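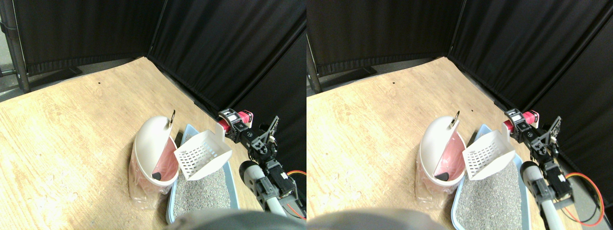 Week 2 of fostering for Helumetti Cat Rescue and I'm in love. She's a tortie, she's 429 days old (yes I did the math) and she purrs like a truck!

Big news, she let me touch her belly. For maybe a second, but still!!
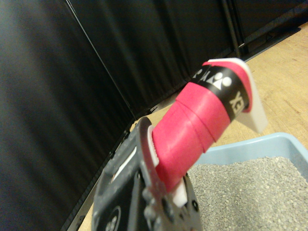
Pink grip tape on the handle, my favorite color

Adoption day is in March over at Texier, 20 cats coming. If you've been thinking about fostering, message me, I could talk about this all night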